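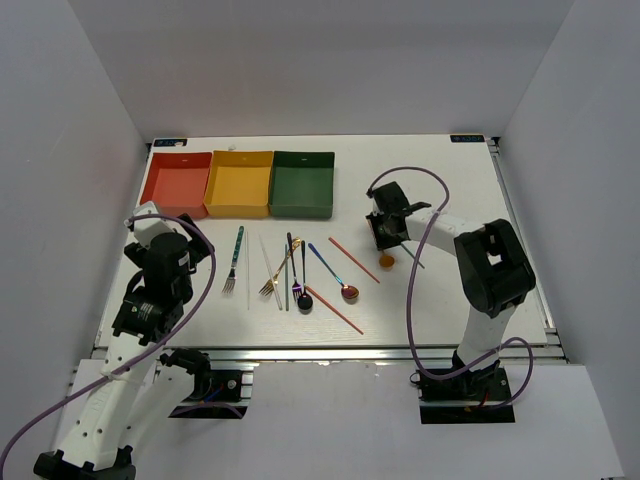
Budgeting for a two-arm tabletop cell

Search this reference: type a term Go

A two-arm tabletop cell is a small robot workstation in which a pair of light arms share one work surface. Such cells are bought by training workshops, small laboratories and firms that want to test a sorting or handling job before paying for a full-size line. A common trial task is sorting mixed cutlery, where forks, spoons and chopsticks in several colors are spread in front of open cardboard trays in red-orange, yellow and dark green. The goods cost very little, but their thin shapes and shiny surfaces make demands on the gripper.

Main cost items

The arms are usually the largest single purchase. Buyers compare reach, payload and the price of spare joints. Two arms of the same model can share spares, and most small sites order them as a pair.

The frame and enclosure are often left out of first estimates. Aluminum extrusion rail along the edges of the table gives the arm bases and brackets something to fasten to, and plain pale walls keep the background even for the cameras. In the Gulport workshop plan drawn up by Belmiro Peixoto, the frame, panels and brackets were listed at 700 dollars and the complete cell, without arms, at 1561 dollars.

Cables are a minor cost but a frequent source of repairs. A cable looped over the upper link needs enough slack for the full range of motion - too much and it catches on the work. Planners normally order spare cables with the arms.

Test goods and trays are consumables. Folded cardboard trays are cheap to replace and can be made in any color the sorting plan calls for.

Planning and delivery

The Parnau purchasing guide, edited by Henrique Loureiro, divides a project into 3 orders: table and enclosure, arms, then grippers and fingers. The last order is held back until the arms have been tried on the real goods. The guide allows up to 30 working days for panels cut to size. It also advises measuring the doorway.

Grippers

Standard fingers are often included in the price of the arm. Flat items such as spoons may call for narrower fingers, quoted separately. The Koyama and Flundel catalogs both list them by the pair.

See also: Extrusion rail; Gripper fingers; Spare parts planning

Comments

rk_bench: Is the 1561 with or without shipping? Our quote came in higher.

Dolores T.: Without, if it's the March version of the plan. Shipping is on the second sheet.

mill_lane: Please add a section on power supplies. We forgot ours and lost a week.

Contact the editors | Copyright Parnau Reference | Back to top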